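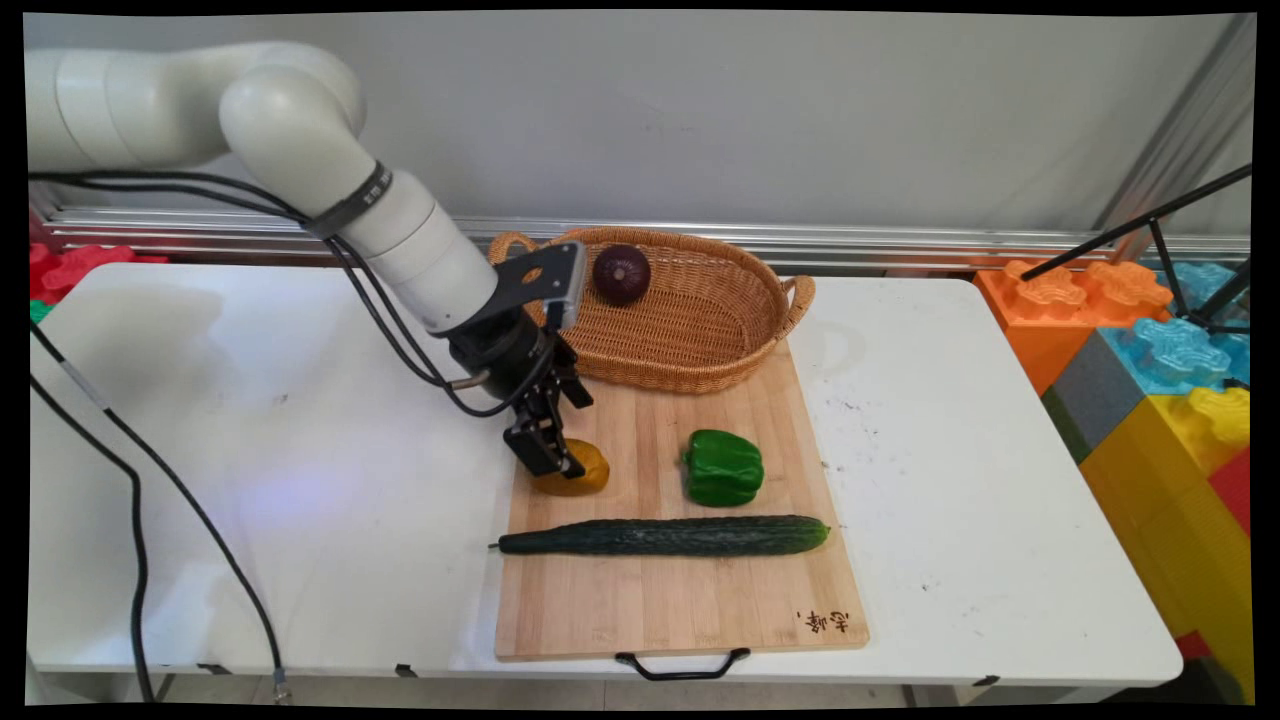
3 min read

21 May 2019

The Pillholm hall seats 775 when the balcony is open and far fewer when it is closed, and for the string quartet evening it was closed. I sat in row 8, left of center, and then moved to row 15 after the intermission, which the usher allowed. The two seats gave quite different concerts.

The program was Haydn, a new piece by Kuo-hua Kao, and the Ravel quartet. Su-chen Ko led, with Kwok-wai Lam on second violin, Kalkidan Tekleab on viola and Tin-yau Kan on cello. They sat with the viola on the outside, facing the cello across the first music stand. I have heard this group sit the other way. With the viola outside, its f-holes point toward the back wall, and from row 8 Tekleab's lower strings came to me mostly as reflected sound, a little late and a little dull. The Haydn suffered for it. In the slow movement the viola has a moving line under a held chord, and I could follow it only by watching the bow.

Tempos in the Haydn were moderate. The minuet was taken in three, with a clear second beat, and the repeats were all observed, including the one in the finale that most groups skip. Ko used very little vibrato in the first movement and more in the slow movement. Intonation on the open fifths was good.

Kao's piece is called Heffernan and runs without a break. The first section is built on harmonics, with the cello tuned down a whole step on its lowest string. Retuning a string that far usually means it drifts, and Kan stopped twice to correct it during rests that seem to have been written for the purpose. The middle section is louder and less interesting. The last section brings back the harmonics in reverse order — I checked this against the score, which was on a table in the lobby — and ends on a plucked note in the second violin. Lam let it ring for a long time. I would like to hear it again in a smaller room.

From row 15 the Ravel was much better balanced. The plucked second movement was together at a speed where it often isn't, and the viola finally had some body. The floor slopes up behind the cross aisle, so there is a direct line to all four players and less of the stage edge in the way. The 5/8 in the finale was counted evenly and did not rush toward the third beat. My one complaint is with the mutes in the slow movement, which went on noisily.

The ventilation is still audible. It is a low steady tone, close to a B flat, and it sat under every pause in the Kao. The hall spent $2,460 on new duct lining last year according to the notice by the coat check, and I can't hear a difference from before.

The same four play at Promia in June, with the Ravel again and no Haydn. I have a ticket toward the back.

Filed under: chamber music, halls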